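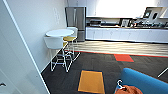
사진 출처: 글쓴이 직접 촬영

작은 주방에 식탁을 놓을까 말까 석 달을 고민하다가, 결국 3월에 원형 테이블 하나와 의자 하나, 바 스툴 하나를 들였습니다. 쓰는 동안 이웃분들이 댓글로 자꾸 물어보셔서 언젠가 제대로 써야지 하고 미뤄 두었는데, 이제 다섯 달 가까이 매일 앉아 봤으니 할 말이 제법 쌓였네요. 글이 좀 길어질 것 같으니 커피라도 한 잔 옆에 두고 읽어 주세요.

먼저 제품 이야기부터 할게요. 테이블은 Candik이라는 곳의 소형 원형 테이블이고, 흰 의자는 Jorken, 노란 방석이 달린 바 스툴은 Irner 제품이에요. 셋 다 다리가 가느다란 흰 철사 모양이라 처음부터 한 세트였냐는 말을 많이 듣는데, 브랜드가 전부 다릅니다. 일부러 맞춘 것이긴 한데 화면으로만 보고 고른 거라 상자를 뜯을 때까지 조마조마했어요. 흰색도 제조사마다 조금씩 다르잖아요. 누런 흰색, 푸른 흰색... 나란히 놓고 낮에도 보고 밤에도 봤는데 제 눈에는 거슬리지 않아서 그제야 마음을 놓았습니다.

테이블은 조립이 정말 간단했어요. 상판을 뒤집어 놓고 다리를 대고 나사를 조이면 끝이고, 저처럼 손이 느린 사람도 30분이면 됩니다. 상판이 작아서 두 사람이 밥을 차려 먹으려면 반찬 그릇을 요리조리 밀어 가며 놓아야 해요. 국그릇 둘, 밥그릇 둘에 반찬 몇 가지 올리면 꽉 찹니다. 그래도 혼자 아침 먹고 노트북 펴 놓기에는 딱 좋고, 모서리가 없으니 냉장고 쪽으로 지나다닐 때 허벅지를 찧지 않아서 그게 그렇게 고맙더라고요. 예전 집에서 쓰던 네모 식탁은 제 다리에 멍을 참 많이도 남겼거든요.

흰 상판이라 관리가 걱정된다는 분도 계셨죠. 김치 국물은 바로 닦으면 자국이 안 남았고, 카레는 한 번 깜빡하고 하룻밤 두었더니 희미하게 노란 기가 남았다가 베이킹소다를 개어서 문지르고 며칠 지나니 거의 안 보이게 됐어요. 뜨거운 냄비는 꼭 받침을 깔고 올립니다. 물컵 자국은 마른행주로 한 번 훔치면 그만이에요.

다음은 Jorken 의자. 앉는 부분이 등받이까지 둥글게 이어진 쉘 모양이라 보기에는 딱딱할 것 같은데, 엉덩이를 깊숙이 넣고 앉으면 허리가 은근히 잘 받쳐집니다. 다만 저는 한 시간쯤 지나면 배겨서 얇은 방석을 꺼내 와요(손님이 오시면 도로 치웁니다, 맨몸일 때가 훨씬 예쁘니까요!). 다리가 바깥으로 벌어져 있어서 뒤로 기대도 휘청거리는 느낌이 없고, 아래쪽에서 서로 엇갈려 잡아 주는 구조라 그런지 아직 삐걱거린 적도 없어요.

그런데 이 벌어진 다리가 단점이기도 합니다. 옆에 다른 의자를 바싹 붙이면 다리끼리 얽혀요. 저희 집은 자리가 좁아 의자와 스툴을 테이블 곁에 모아 두는데, 하나를 빼려면 다른 하나가 따라 나오려고 해서 살짝 들어 올려 빼는 요령이 필요합니다. 처음 몇 주는 그때마다 투덜거렸는데 이제는 손이 알아서 하네요. 그래도 성격 급하신 분께는 일자 다리를 권하고 싶어요.

그리고 제가 제일 아끼는 Irner 바 스툴! 겨자색에 가까운 노란 방석 하나 때문에 샀다고 해도 틀린 말이 아닙니다. 저희 주방은 하부장도 희고 벽도 희어서 자칫 병원 같아 보일 수 있는데, 이 노란색 하나가 들어오니까 방이 한결 다정해졌어요. 쿠션은 폭신하다기보다 탄탄한 편이라 쉽게 꺼지지 않고, 둥근 흰 등받이가 있어서 등받이 없는 스툴보다 훨씬 편합니다. 멸치 똥을 따거나 콩나물을 다듬을 때 저는 늘 여기에 앉아요.

대신 높이는 꼭 재 보고 사세요. 등받이가 테이블 상판보다 위로 올라올 만큼 키가 있는 물건이라, 낮은 테이블에 바짝 당겨 앉아 밥을 먹기에는 어정쩡합니다. 저는 조리대 쪽으로 끌고 가서 쓰거나 테이블 옆에 비스듬히 앉아 차를 마시는 용도로 쓰고 있어요. 정식 식탁 의자 두 개가 필요한 집이라면 같은 높이로 두 개를 고르시는 편이 낫습니다.

바닥 이야기도 빼놓을 수 없네요. 어두운 색 카펫 위에 두었더니 하얀 다리가 또렷하게 살아나서 보기에는 참 좋은데, 카펫 위에서는 의자가 미끄러지지 않아요. 끌지 말고 들어야 합니다. 소리가 안 나는 건 좋고, 눌린 자국이 생기는 건 아쉽고요. 청소기를 돌릴 때는 철사 다리 사이로 헤드가 잘 안 들어가서 좁은 노즐로 바꿔 끼웁니다. 다리에 먼지가 앉으면 못 신는 양말을 손에 끼고 쭉 훑어 내려 보세요, 걸레보다 훨씬 빨라요.

마지막까지 비교했던 건 Szűcs의 접이식 테이블이었어요. 매장에서 펴 보니 튼튼하고 넓어서 마음이 많이 흔들렸는데, 제 성격에 그걸 매번 접을 리가 없다는 걸 잘 알아서 내려놓았습니다. 부지런한 분이라면 그쪽도 괜찮은 선택이에요.

점수를 매기자면 테이블은 다섯 개 만점에 별 네 개, 의자는 세 개 반, 스툴은 네 개 반 드릴게요. 스툴 방석은 커버가 벗겨지지 않아 얼룩이 지면 젖은 수건으로 두드려 닦아야 하는데, 여기서 반 개를 뺐습니다. 혹시 같은 스툴을 쓰시면서 방석을 천갈이해 보신 분이 계시면 댓글로 꼭 알려 주세요. 천은 벌써 골라 두었답니다.

2023년 8월 2일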